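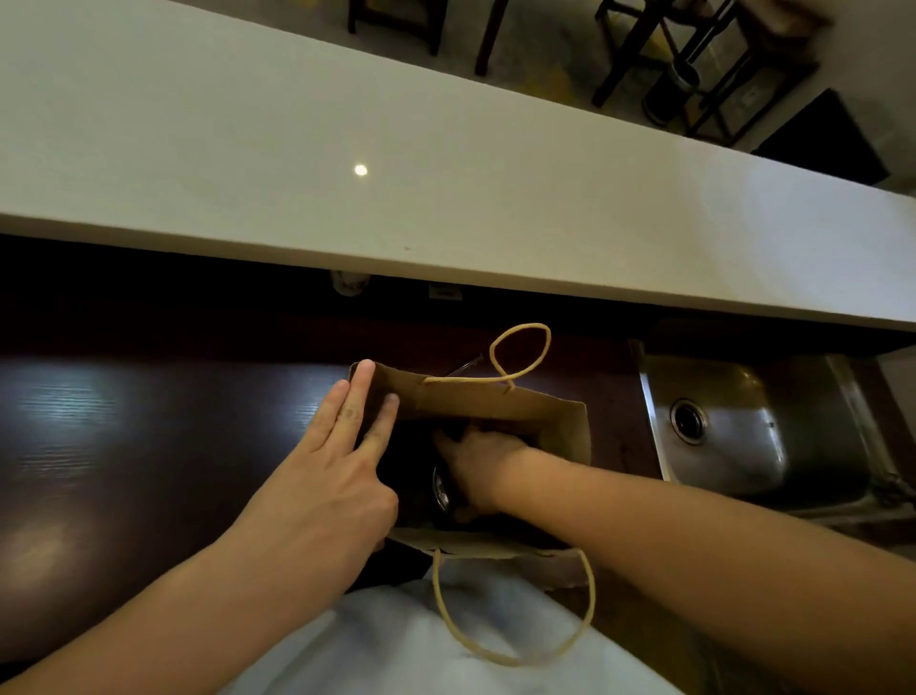 Fig. 1. Left hand braces the bag, right hand reaches inside.

Notes, week 8: learning two-handed tasks from human video
Reading: Safavi and Rezaei, the Hurkach report, sections 2 and 3

The question in the Hurkach work is how much a two-arm policy gains from head-view video of people at a counter when robot data is scarce. Safavi and Rezaei pretrain on 2000 human clips, then fine-tune on 11 teleoperated runs per task.

Labels. Each hand gets its own label at every time step: brace, reach, grasp, hold or release. In Fig. 1 the left hand is "brace". The fingers of the right hand are partly hidden in the bag, so its pose has to be estimated from the wrist and the back of the hand. Hidden fingers are the main source of label error — see the table in section 3.

Symmetric holds. With both hands on one object, as on the lidded cup in Fig. 2, the two labels match and the model predicts a single object pose. Grip force is not in the video at all. It comes only from the fine-tuning runs.
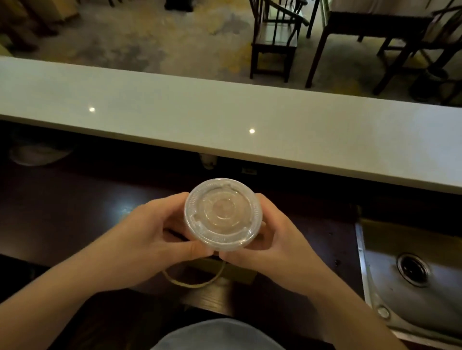

Result to remember
Pretraining helped most on bag tasks and least on cups. Rezaei puts the gap down to force. For February, read the Marsden baseline and compare its label set with this one.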